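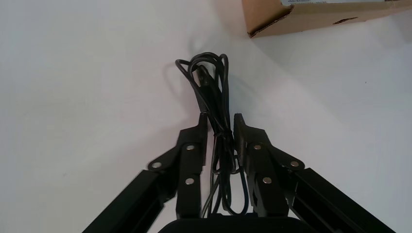 Slide 1: coiled black cable on a white tabletop.

Skorside library talk, Tuesday, 7.30. Notes to self, don't read them out word for word like last time!

Hello, thanks for coming, loos are past the large print. I'm Morag Jardine, I worked on the Jilthorpe paper for longer than I like to admit, and tonight I'm talking about missing person appeals: what the police say, what we print, and the gap between the two.

Start with the Dougal Purves story. Retired joiner, went out for milk on a Saturday and didn't come home. First police line to us was that he'd been "seen in the Skorside area". Lovely, we ran it. By teatime half the town was out with torches up by the reservoir. Then a second line came through, and it said a man matching his description MAY have been seen. Different thing altogether! (Pause here, let them chew on it.)

He was at his sister's, by the way. Say that early or someone will worry all the way through.

Next bit, the word "sighting". I used to ask every press officer the same two questions: who saw him, and did they know him? A neighbour of twenty years is one thing. Somebody going past on the bus is another. We gave them both the same headline, and I wrote a fair few of those headlines myself.

Read out the bit from Nawal Ragab's letter, the paragraph about phone calls. She ran the desk after me and she had 2000 calls over one appeal, most of them kind, a handful of them horrible. Skip the second page, it's too long and I always lose my place.

Clarifications. When the police change what they've said, print it as big as the first story. We didn't. Our correction on Purves went on page 8 under the bowls results. Dougal Dunbar was editor then and he and I had words about it in the car park. (Don't do the voice.)

What families want. Careful here, slow down. The ones I spoke to mostly wanted a phone call before the paper came out. It takes two minutes. I forgot once, and I still think about that mother's face when I met her at the shop.

If there's time: Svetozár Urban's question about sharing appeals online. My answer is check the date, check it came from the police or the family, and take it down when the person's found. People leave them up for years, poor souls.

Questions till nine. Chairs need stacking after, and the key goes back through the side door.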